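The Right to a Dull Walk Home

My town took out the bench at the corner of Kerer Street in February. It was an ordinary bench facing a parking lot and the back of a dry cleaner. The notice said usage was low. I would like to know how anyone measured that, and what number would have saved it.

I sat on that bench perhaps twice a week, with groceries. Elfriede Aebischer, who is older than I am and lives farther up the hill, used it more. She now stops at the low wall by the pharmacy, which is private property, and the pharmacy has put up a sign.

The town has spent money on walking. There is a path along the river with 52 lamps and a printed map. People drive to it, park, walk for an hour and drive home. I have nothing against the path. But a walk you have to drive to is exercise, and most of the walking people need to do is the other kind: to the bus, to the store, home from school at four in the afternoon.

That kind gets very little attention. On my own route the sidewalk stops at number 569 and starts again past the next driveway. The crossing signal by the school gives you enough time if you are twelve. Nestor Dizon, who repairs shoes on our block, wrote to the town about the signal and got a polite letter back with a link to the river map.

I think the trouble is that we plan for places and forget the stretches between them. A plaza can be opened with a speech. A curb ramp can't. So the plaza gets built, and someone with a stroller goes the long way around to reach it.

When I look at a planning drawing now, I skip the main attraction and try to follow the ground from one edge to the other. 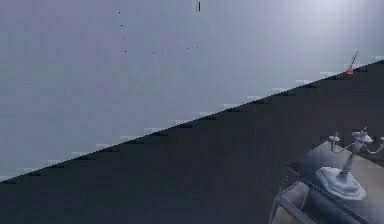 Small dark marks on a pale surface, with a stepped boundary beside it. Computer rendering.

My request is modest. Before the town pays for another destination, it should send two people out on foot, one of them carrying something heavy, and have them go from the bus stop on Kerer Street to the library. They should write down every spot where they had to step into the road, wait too long or look for somewhere to sit. Then the town should fix those spots, starting with the cheap ones.

The bench would be a good place to begin. The bolts are still in the concrete.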